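Woltora Protective Sheeting, Pink

Home > Household > Covers and Sheeting > Pink Sheeting

Sold by the length or on the full roll
Colour: translucent pink
In stock at Benstead

Woltora pink sheeting is a light plastic cover for beds, tables, worktops and floors. It goes down in one piece, keeps crumbs, soil and juice off whatever is underneath, and folds up small enough to live in a kitchen drawer. We sell it cut to length from the roll, or as a full roll for halls, nurseries and anyone who gets through a lot of it.

The sheeting is see-through enough that you can make out a pattern or a mark beneath it, so you can line it up with the edge of a table or check that nothing has been left underneath. The pink is there to make it easy to see when it is down on the floor, where clear sheeting tends to get walked on or missed.

Sizes and cutting

The roll is 117 cm wide. Cut lengths are sold by the whole metre, with a smallest order of 3 metres. If you order several metres they will come as one continuous piece unless you ask for them to be cut separately. Write this in the notes box at the checkout, for example "two pieces of 3 metres". There is no charge for extra cuts.

The full roll holds 100 metres and comes on a cardboard core. It will fit a standard wall bracket or can be stood on end in a cupboard.

To work out how much you need, measure the longest side of the surface and add a bit at each end for the overhang. For a bed, measure from the headboard to the foot. One width does not cover a double bed from side to side. If you want full cover on a double, order two lengths and overlap them down the middle.

Using it on a bed

A bed is a handy place to lay things out if you have no large table. Plenty of our customers use one for sorting shopping, packing boxes or putting together a hamper, and the sheeting saves changing the bedding afterwards. 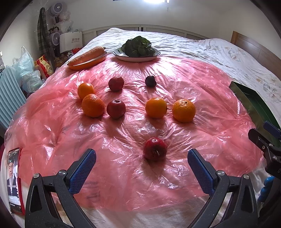
Fruit and vegetables are a fair test of a cover, being heavy for their size and inclined to roll. A mattress gives a little under the weight, and the sheeting creases along with it. It will not lie as flat as it does on a table, and you should expect it to look crinkled and shiny, as it does under the apples and oranges here. Spread the round things out with some room between them. Anything with leaves or a cut end is better on a plate, like the carrot and the greens set towards the head of the bed, and the plates can be lifted away when you want to fold the cover up. A bit of bedsheet showing around the edges does no harm if the food is kept well in from the sides.

Pull the duvet right off before you start. The sheeting sits much better on a fitted or flat bedsheet than on anything padded, and it is less likely to slide.

Using it on tables and floors

On a table, let the sheeting hang over by a hand's width all round. It can be held with ordinary tablecloth clips or with a strip of low-tack tape on the underside. Do not use parcel tape on varnished wood.

On a floor, tape down every edge that people will be walking past. The sheeting is smooth on both sides and can be slippery on tiles or laminate, more so in socks. We do not recommend it as a walkway. For decorating, use the heavier Varma floor cover instead, which has a textured back and will take a stepladder.

It is fine outdoors on a still day for potting up or picking over fruit. In any wind it will need weights at the corners.

Cleaning

Wipe with a damp cloth and a drop of washing-up liquid, then dry with a tea towel before folding. Sticky patches from fruit juice come off with warm water. Do not put it in the washing machine or the tumble dryer, and do not iron it to get the creases out. Creases from folding drop out by themselves if the sheeting is left flat overnight in a warm room.

Strong colours such as beetroot, turmeric and cherry may leave a stain if they are left to sit. The stain will not come off on other things once the sheet has been washed and dried.

Keep it away from hobs, irons, candles and hot pans. A plate straight from the oven will mark it. Radiators are not a problem at normal household heat, but do not drape the sheeting over one to dry.

Storing

Fold or roll it loosely and keep it somewhere dry. Full rolls should stay in their sleeve when not in use, as the pink fades in strong sunlight. Faded sheeting is still sound and can be used as before.

Safety

This is thin plastic and must be kept away from babies and small children. Never use it as a mattress cover on a bed, cot or pram where somebody is going to sleep. When you use it on a bed for sorting or packing, take it off again before bedtime.

The sheeting is not sold as a food wrap. Whole fruit and vegetables with their skins on can be set down on it. Put cut or cooked food on a plate or board.

Product details

Name: Woltora Protective Sheeting
Colour: Pink, translucent
Width: 117 cm
Thickness: 34 microns
Smallest cut length: 3 metres
Full roll: 100 metres
Finish: Smooth both sides
Reusable: Yes, wipe clean

Delivery and collection

Cut lengths are posted folded, in a flat packet that goes through most letterboxes. Full rolls go by carrier and need someone in to take them. You can collect either from the trade counter at Benstead once you have had the message to say your order is ready. Bring the order number with you.

Orders for more than one full roll are sent out together where we can manage it. If one has to follow on later we will let you know before anything leaves us.

Returns

Full rolls can be sent back unopened in their sleeve. Cut lengths cannot be returned unless they are faulty or we have cut them wrongly, so please check your measurements before ordering. If there is a hole or a bad crease in the sheeting when it arrives, keep the packet and contact us with the order number. We will send a new length.

Common queries

Can I join two pieces? Yes. Overlap them and run clear tape down the full length of the join, on the top side. Press the tape down with a cloth.

Does it smell? There is a slight plastic smell when it is first unfolded. Airing it for an afternoon by an open window clears it.

Is it the same as the old Sosireo sheeting? It replaces it. Sosireo sheeting was dropped from the range in June. The width is the same and the clips and brackets fit both, but the pink is a shade lighter, so old and new pieces will not match side by side.

Can I get it in other colours? Not at present. Clear is due back in stock on 13th October and can be ordered now for sending out after that date.

Often bought with this

Tablecloth clips, steel
Low-tack tape
Wall bracket for full rolls
Varma floor cover, heavy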